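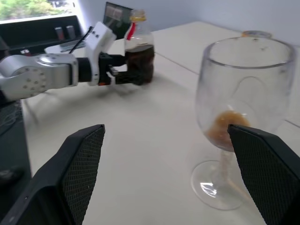

The left arm with the bottle, the right gripper waiting by the glass. Workshop table, 2025-07-19.

Progress report: two-arm pouring build
To: Benedicta Acheampong, Dankwa Small Projects Fund
From: Dilani Liyanage and Neville Fothergill, Dradden Shared Workshop

Dear Benedicta,

We've had a very good few months and there is plenty to tell you! When we last wrote, in March, we had one arm bolted down and a second one in bits on Neville's bench. Both are now on the same table and running from the same computer, and we have moved on to the job we asked you to fund, pouring a drink from a bottle into a glass.

What works
The left arm can pick up a bottle, keep it upright and carry it across to the glass. Neville's new wrist bracket has made a huge difference here (the old one flexed, and you could watch the bottle nod as the arm slowed down). We ran 38 pours with the new bracket and 30 of them ended up in the glass with nothing on the table. With the old bracket we managed 18 from the same number of tries, so we are really pleased.

The right arm's job is to steady the glass by the stem. The diamond-patterned pads on the fingers grip well enough at low force, and we have written a slow closing move that stops as soon as it feels the glass. Wine glasses are fussy things to hold, but we wanted to get the hard shape right before going back to tumblers.

What doesn't yet
Knowing when to stop. At the moment we tip the bottle for a fixed time, so a fuller bottle gives a bigger drink. Ama Baidoo is working on using the wrist camera to watch the level in the glass, and her first tests look promising with dark drinks. Clear ones are much harder. Taking the cap off is still done by hand.

We also lost two weeks to a faulty motor driver. Jendden replaced it free of charge, so it cost us time but no money.

Spending
Parts are within budget. The only change is that we moved the money for a second camera mount into spare finger pads, which wear faster than we had allowed for. Amerley Essien has the receipts and will send them on separately.

Next
Level sensing first, then both arms moving at once instead of taking turns. After that we would love to show it at the Zaltmont open day, and you would be very welcome to come and be poured a drink.

With thanks from all of us,
Dilani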